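Wrist camera drops out when the gripper opens fully

marwan_b
Home build, Kaneko servo on the gripper, Vullar board driving it. Wrist feed stalls for 5 frames every time the fingers go past about three quarters open. Baud rate is fine. Cable swapped twice.

plullovis
Shared 5 V rail? Put 4000 µF across the servo supply and try again.

cevis11
Disagree. A capacitor that size hides the fault – and may trip the regulator at start-up. Run the camera off its own supply.

plullovis
Mine has run that way since February with no trips.

marwan_b
Separate supply fitted. No stalls in over 1234 cycles. Fingers wide open, red item on the pink plate as the next target:
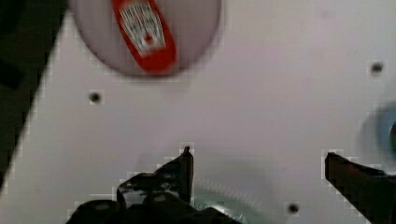
Kaede Shibata
I'd still log the rail voltage before calling it fixed. Servo stall current can get back in through a shared ground.

marwan_b
Will do. Scope is at the workshop until 11.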